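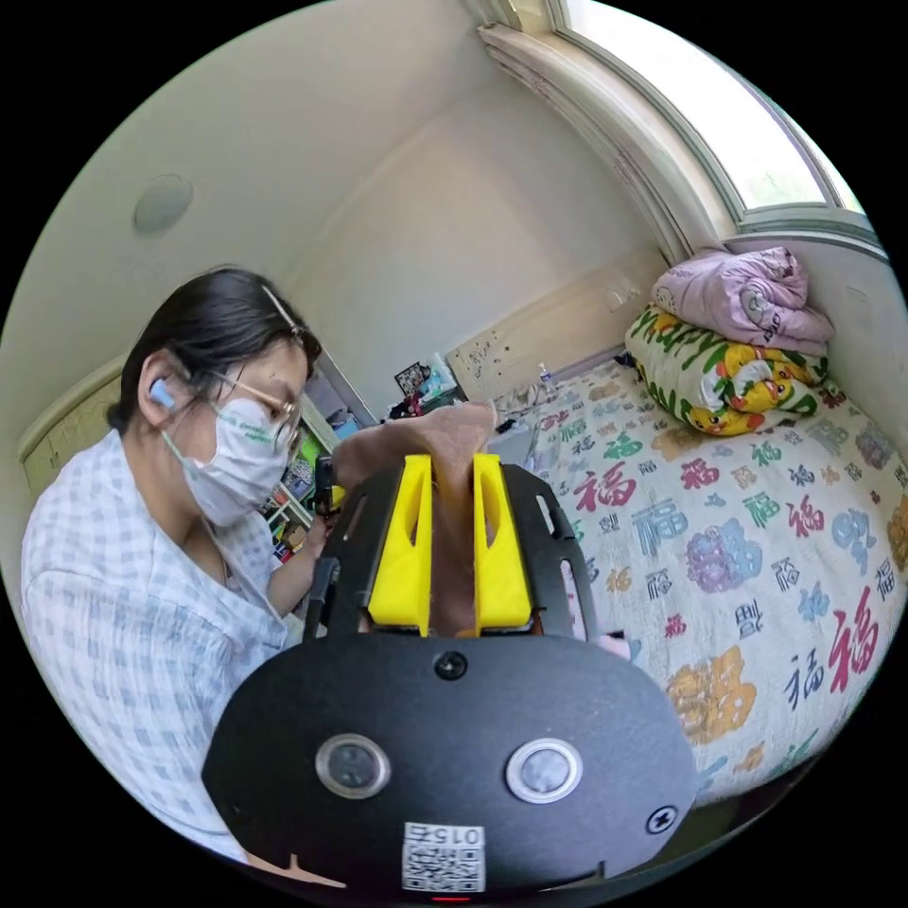 Brown fabric held between the yellow fingers of gripper 015, bedside.

March
By the Ulix reviews desk

Print this page | E-mail this page

Cluvico Home Handling Rules, second edition: a review

I've been using the Cluvico rules for a few weeks now, and I like them a lot more than I thought I would. They're a spiral-bound booklet of 40 pages plus a wipe-clean card, and they're meant for anyone recording household jobs with a hand-held gripper – folding, tidying, putting shopping away, that sort of thing – so that a robot can be taught from the recordings later on. I'd been working from the older Volter sheet, one side of A4 in tiny print, so a proper booklet felt like a treat before I'd even opened it.

There are 11 rules, and the first few are about other people's homes. Ask before you record in a bedroom. Agree which rooms are in and which are out, and write it down. If there's a photo on a shelf or a letter lying on the desk, ask the person who lives there what they'd like done with it, and don't move it yourself. I did know all this in a vague sort of way, but I'd never had it set out in an order I could follow on the doorstep (the card has a little box to tick for each room, which I've become very fond of).

Then comes the gripper itself. Check the fingers for cracks, check the mounting plate, check every screw you can see, and read the number off the label into your log before you start. Cluvico wants the number written by hand even if you've scanned the code as well. I grumbled about that for a day or so, then found I'd scanned the wrong unit into the log and was very glad of my own scrawl!

The cloth section is easily the best bit. It says to pick up soft fabric by a fold and keep the grip steady until the cloth is where you want it, and it's strict about loose ends: nothing trailing near the plate, nothing you could catch with your free hand. It also asks you to clear small things from the spot where you're working. I must say I'm bad at this on beds, where a quilt swallows everything and I only find the odd sock when I've put the gripper down on top of it. The booklet gives beds their own page, with advice on kneeling, leaning and how long to stay bent over before you have a stretch. My back thanks whoever wrote it.

Now for the moans. The rule on breaks tells you to stop "regularly" and leaves it there. The Muriithi guide, which I borrowed for comparison, gives you a number of minutes and a tick box, and I'd much sooner have that. Cluvico also says very little about headphones or earbuds – can I have one in or not? I keep one ear free and hope that's in the spirit of the thing. And the page on masks and clean hands is squashed in at the back with the glossary, when it ought to be up front with the other bits about visiting people.

I'm not keen on the failed-attempt rule either. You're supposed to keep every dropped cloth and fumbled grab and mark it as a miss, and I do see the sense in it, but the marking codes are fiddly and the table explaining them runs over a page turn. After nearly 200 recordings I still have to flip back and forth. A copy of that table on the back of the card would sort it out (the back is blank at the moment, so there's plenty of room).

The binding has held up well in my bag and the paper takes pencil nicely. The card has gone a bit cloudy where I've rubbed it clean, though you can still read it. There's no large-print version that I could find, and the grey type in the margins is hard going in a dim room, so I've gone over the bits I use most in biro.

If you only fold the occasional towel for a recording, the Volter sheet will probably see you through. For going into other people's houses I'd pick Cluvico, with the Muriithi break times copied inside the cover, and that's how mine is set up now.

Print this page | E-mail this page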